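Posted in: Robots, Lab notes | 4 comments
Print this post | E-mail this to a friend

Wrist views, dropped frames and a result I did not expect to keep

The last post ended with the placing task stuck at a success rate I was not willing to publish. Several people asked what happened next, so this is a write-up of the change that moved it, with the parts that did not work left in.

Quick recap of the setup. The policy takes two camera streams, one from the head and one from the wrist, plus joint positions, and predicts a short chunk of actions. We train it by imitation on teleoperated demonstrations. The Moltine set, which is what we have been collecting since the autumn, stands at 1,230 demonstrations after cleaning. The task family is dull on purpose: pick a thing up at one station, carry it, put it down at another. Grasping has been fine for months. The failures cluster in the carry and in the first second or so of the place.

The hypothesis in the last post was that the carry failures were a memory problem. While the robot moves between stations the wrist view contains almost nothing about the task, and a policy with a short history has no way to know how far along it is. So I gave it more history. That made it worse. With a longer window the network learned to read its own past motion and continue it, which is the old copycat problem and should not have surprised me. Validation loss went down nicely while the robot sailed past the target and kept going.

Mekdes Negash suggested looking at what the wrist stream contributed at each phase before adding anything else. We took the trained policy and, at evaluation, replaced the wrist features with those from a random frame of another episode, one phase at a time. If the policy is using the stream sensibly, scrambling it during the grasp should hurt a lot and scrambling it during the carry should hurt very little.

The grasp came out as expected. The carry did not. Scrambling the wrist stream between stations changed the predicted actions by nearly as much as it did during the grasp. The policy was attending to something in those frames, and whatever it was had nothing to do with the object.

So I went through carry frames by hand for most of a day. They are full of floor. They have furniture legs, people's feet and the ends of tape lines, all at angles nobody would choose, and every one of them is a perfectly good landmark if the training and test rooms happen to be the same room. 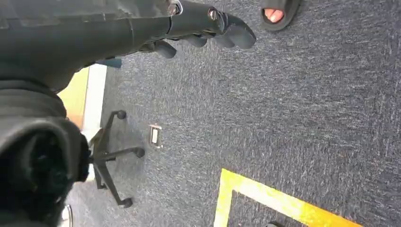

Berhanu Woldegiorgis put it more bluntly when I showed him the carry frames, saying that we had trained a very expensive floor localiser and then complained that it was not a placing policy. He also pointed out that the head camera already gives the policy all the room geometry it could want during a carry, and that the wrist stream was only offering a second, noisier answer to the same question.

I think that is right, and it suggested the fix. We now drop the wrist features during training with a probability that depends on phase. Near contact the probability is low. In free motion it is high. A dropped feature is replaced by a learned token, so the network can tell "no wrist view" from "a dark wrist view". At test time nothing is dropped.

The awkward part is phase. We do not label it, and I had no wish to start. What we use is a crude proxy built from finger current and end-effector speed: high speed with steady finger current is treated as free motion, anything else as near contact. It gets some frames wrong. I checked a sample and the errors are mostly at the transitions, where the drop probability is being ramped anyway, so a shift of a few frames matters little. Mihret Dinsa is trying a learned version. So far it agrees with the proxy nearly everywhere and costs more.

Evaluation. I ran 574 trials over three conditions: baseline, uniform dropout at the same average rate, and phase-dependent dropout. Conditions were interleaved and the person resetting the objects did not know which policy was loaded. Roughly speaking the results fell in this order.

In the room where the data was collected, the three conditions are close. Uniform dropout is slightly worse than baseline, all of it in the grasp. Phase-dependent dropout is slightly better than baseline, and I would not bet on the difference.

With the stations moved to a different part of the building the picture changes. The baseline carry degrades badly. Uniform dropout recovers part of it and loses on the grasp again. Phase-dependent dropout recovers most of the carry and keeps the grasp. The remaining failures are at the place, where the hand arrives in a good position and then opens too early. I have not found a cause for that. My current suspicion is latency in the finger commands, and I will say more when I have measured it properly.

The scrambling test, repeated on the new policy, gives the shape I wanted in the first place: large effect near contact, small effect in between. I trust this more than the success rates, as it depends less on who was resetting the objects and how tired they were.

Things I tried that made no useful difference:

Cropping the wrist image to the region around the fingers. It removes much of the floor and also removes the approach. The grasp suffered.

Heavy colour and texture augmentation on the wrist stream. It helped a little with the stations moved. It did not stop the network from using edges and tape lines, which survive most augmentation quite happily.

More data. Going from the Moltine set alone to 3,000 demonstrations, by adding the older Ornoseck recordings, improved the baseline in both rooms but left the gap between them about where it was. The Ornoseck recordings were made on one floor as well, so this is a weak test.

Two caveats. First, 11 seeds would be a sensible number and we ran fewer than that, as training is slow and the machines are shared. Second, everything here is on one robot with one hand. A gripper that blocks more of the wrist camera's view might show a smaller effect.

Lợi Trình has asked for the code. The dropout module is short and will go up once I have taken our paths out of the config files. The phase proxy needs thresholds set per hand, and I will include the script we use to choose them – it is ugly but it works on ours.

Next is the early release at the place. I have a logger on the finger bus now and a long list of trials to repeat.

Tags: imitation learning, wrist cameras, ablations, manipulation
Print this post | E-mail this to a friend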